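Robot Demonstration Operators (part-time, paid) - Kartha Project

Posted May 6, 2018
Location: Fenetti building, Okmont
Openings: 11
Contact: Sreekumar Sundaram, data collection lead

The Kartha project is looking for people to guide a robot arm through ordinary kitchen tasks. Each run you complete is recorded and becomes one example for a learning system. We have 2986 usable examples so far, and 1381 of them are from the sink station. Most of those were recorded by the same few operators, and we want more variety in how the tasks are done.

No background in robotics or programming is needed. If you have used a game controller you will probably pick up the controls faster, but people who never have also do fine after the training session.

What you will do

You sit at a desk next to the station and move the arm with a handheld controller. A task card tells you what to do, for example "move the green cup into the sink" or "turn the faucet lever." You do the task, return the objects to a new starting layout, and go again. Between runs you mark each one as good, failed or unsure. Failed runs are kept, so please mark them correctly and don't try to hide a bad grasp. 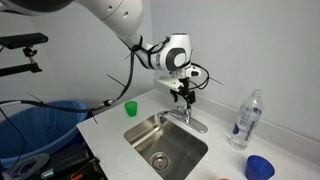
The work is repetitive. A typical shift means doing the same three or four tasks many times with small changes in where things start. Some people like this and some find it dull by the second hour. You can switch between the sink station and the tabletop station halfway through a shift if both are running.

Requirements

- 18 or older
- Able to commit to at least two shifts a week through the end of January
- Comfortable sitting and watching closely for 50 minutes at a time, with breaks in between
- Normal or corrected vision
- Able to read task cards in English

Left-handed operators are especially welcome - we have very few runs from them.

Pay and hours

$20 an hour, including training. Shifts are three hours, morning or afternoon. The first shift is training, and those runs don't go into the main set.

What we record

Controller input, arm and gripper positions, and video of the station. Your name is not stored with the runs. Each operator gets a number.

How to apply

Leave a short note at the Sellton front desk, marked for Sreekumar Sundaram, with your name, a phone number and the shifts you could work. Please say which hand you write with. A resume is optional. We will call to set up a half-hour visit so you can try the controls before you decide.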